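Matting and Framing Photos at the Kitchen Table

By Theophilus Essien

I have been framing my own prints, and a fair number of other people's, for longer than I've owned a decent camera, and almost all of it has happened on the same kitchen table in Wavton with the fruit bowl moved to the counter. People bring me a picture they love in a frame they don't, and we have coffee and sort it out. What follows is what I tell them, more or less in the order the questions come up, with a few things I had to learn by ruining good paper.

Before you start

Clear the whole table, wipe it down, and let it dry all the way. Then wash your hands and dry them all the way too. Skin oil on the face of a print may not show today, but it has a way of showing up later as a little gray moon right in the middle of somebody's sky. Cotton gloves are nice if you have them. I find them clumsy and mostly hold prints by the edges, with a clean sheet of printer paper under the heel of my hand when I have to lean in.

If the print came out of an inkjet, leave it alone overnight. I lay mine face up with plain paper over the top and go do something else. Framed too soon, the ink keeps giving off vapor and you get a haze on the inside of the glass, and then you have to take the whole thing apart again (I did this with a very nice view of the harbor at Gronbridge, twice).
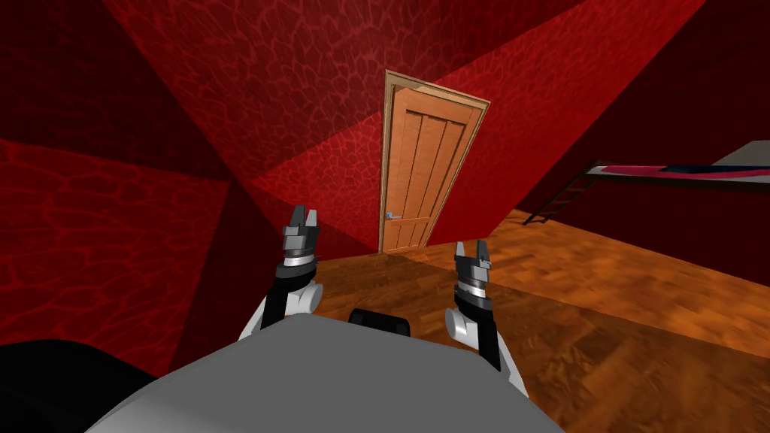 Rendered view, both arms raised and the grippers upright.

Measuring the mat

Measure the picture itself, then decide how much of it you can stand to lose. A mat window should be a little smaller than the print, by a quarter inch in each direction, so it overlaps an eighth of an inch on every side. If you've left a white border and want it to show, go bigger instead, and be generous. A skinny sliver of white looks like a mistake.

I like the bottom margin of the mat a touch deeper than the other sides. My old club in Toddale used to argue about this until the coffee ran out, and there are good framers who make all four the same. Cut two strips of scrap paper, lay them along the bottom one at a time, and see what your own eye prefers.

Write your numbers on the back of the mat in pencil. Pen will find its way to the front somehow.

Cutting without tears

Use a fresh blade. I know, everybody says that, and then everybody tries to get one more window out of the old one. A dull blade drags, and the drag leaves a fuzzy edge you'll see from across the room. I change mine after every 5 mats or so, and sooner if the board is thick.

Put a piece of scrap board underneath and tape it to the table. Cut from the back, keep your pressure steady, and go just past the corner mark so the window drops out by itself. If it hangs on by a thread, don't pull! Slip a single-edge razor blade into the corner, at the same angle as the bevel, and coax it.

For a rough bevel, a bit of 400 grit paper wrapped around a craft stick does wonders. Two light strokes, then blow the dust off well away from the print. 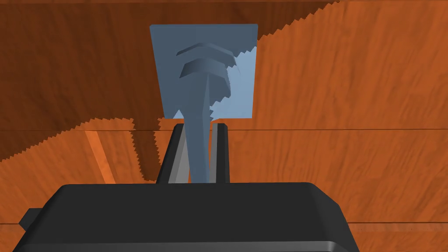
Hanging the print in the mat

Please don't use household tape. It yellows, it creeps, and it takes the paper with it when it finally lets go. Linen or paper hinging tape costs a few dollars and one roll has lasted me over four years. Put two short hinges along the top edge only and let the rest hang free. Paper swells and shrinks with the weather, and in a sticky July a print taped on all sides will ripple like a bedsheet.

Glass, dust, and patience

Clean the glass flat on a towel, both sides, with the cleaner sprayed on the cloth and never on the glass. If you're using acrylic, check that the cleaner has no ammonia in it, and peel the film off at the last minute. Acrylic pulls dust out of thin air, so I do this part in the evening, when the kitchen has been quiet for a while and the furnace fan is off.

Lower the glass onto the mat, turn it all over, and look at it under a lamp before you close up the back.

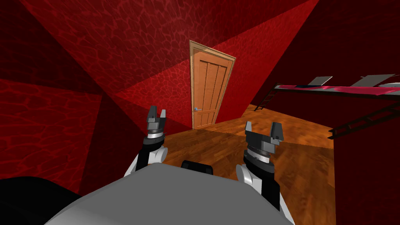

There will be a speck. There's always a speck, and it's generally on the face of somebody's grandmother. A soft brush or a rubber bulb blower will get most of them. I keep away from canned air, having once sprayed a frosty white blotch across my neighbor's picture of the ferry at Annan.

When it's clean, bend the points down or push in the brads, and seal the back with brown paper if you feel like being thorough. Put felt bumpers on the two bottom corners so air can move behind the frame. For a larger piece, use two hooks on the wall, a hand's width or more apart, and it won't go crooked every time the front door slams. And keep the offcuts from your mats. The long ones make good test strips, and the center pieces are just right for matting smaller prints.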